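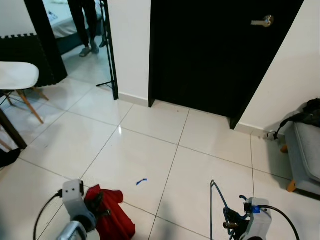 Winter clothing drive passes halfway mark in Veres

A winter clothing drive in Veres has collected more than 1140 items since it opened last month, organizers said in an update posted at the town library. The goal is 2000 items by the end of December, when the drive closes.

The drive is run by Mokuren, a secondhand clothing shop on Durden Street, together with the library and two local schools. It accepts coats, sweatshirts, sweaters, long pants, hats and gloves in adult and children's sizes. Shoes and bedding are not being taken this year. The shop said it does not have the shelf space for them.

Children's coats have come in faster than expected, according to the update. Adult clothing in larger sizes is still short, and so are gloves of any kind.

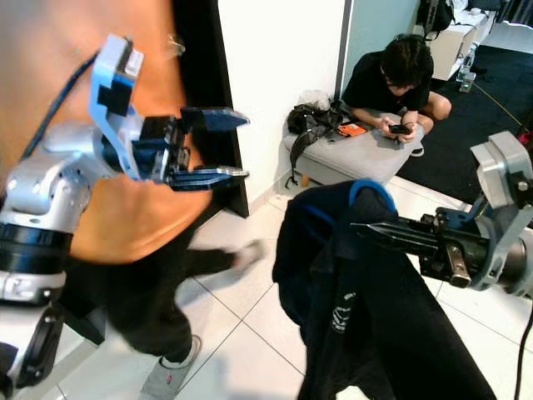

A person in an orange shirt and black pants, walking.

Donations can be left at 13 drop-off points, including the library entrance, both school offices and the bus station on Skundari Road. Bins are emptied every morning. The bin at the bus station was moved indoors after heavy rain soaked several bags, and it now stands next to the ticket window.

Clothing should be clean and dry when it is dropped off. Zippers and buttons should work, though small tears are fine if they can be sewn. Mokuren has a repair table at the back of the shop and does simple mending there in the afternoon.
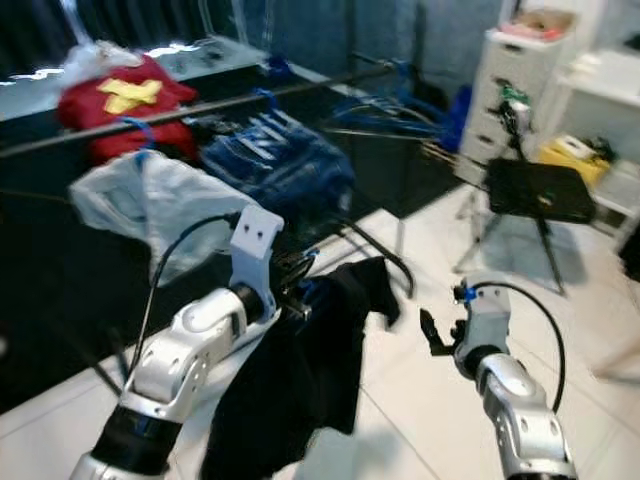 Items that need more than a new button or a short seam are set aside and sold by weight as rags. Money from those sales pays for thread, bags and fuel for the van.

Anyone who needs winter clothing can pick it up at the library meeting room, which opens for the drive at 4 p.m. on school days. There is no form to fill out and no limit on the number of items for a family. Larger coats are hung on racks by size and everything else is folded on shelves along the wall.

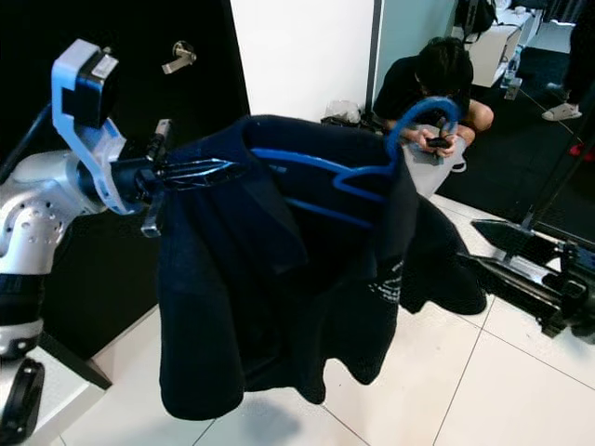 What happens to clothing that is still left when the drive closes?

It goes to Mokuren for storage and will be put out again at the start of next winter's drive. Spring jackets go to the schools for their lost-and-found closets.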